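4. Recording the wrist view in simulation

Read this section before you compare your own runs with the results of the Burnow study. The study asks if a policy trained only on wrist views can place a part correctly when the other arm is also working at the table.

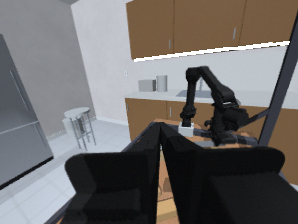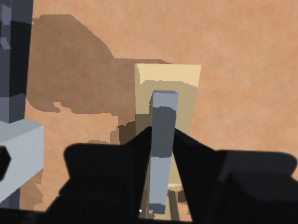
Both views are rendered in the simulator.

Text: Eilif Amundsen and Wim Van Leeuwen
Checked by: Declan Bainbridge
Last change: December

4.1 Start the kitchen world and wait until both arms are loaded.

4.2 Set the random seed to 6. Use the same seed for all arms.

4.3 Record 10 episodes with the shadows on. Do not stop the recorder between episodes.

4.4 Switch the shadows off and record 10 episodes more, in a new folder.

Note: In the second view, the shadow of a dark band lies over the gray bar where the finger tips come closest. Our first edge detector took this band for the end of the bar. If your detector does the same, raise the edge limit to 4 and repeat step 4.3.

CAUTION: Do not move the wrist view after step 4.2. The two folders can then not be compared.

4.5 Run the compare script on both folders and keep the log file. Section 5 needs it.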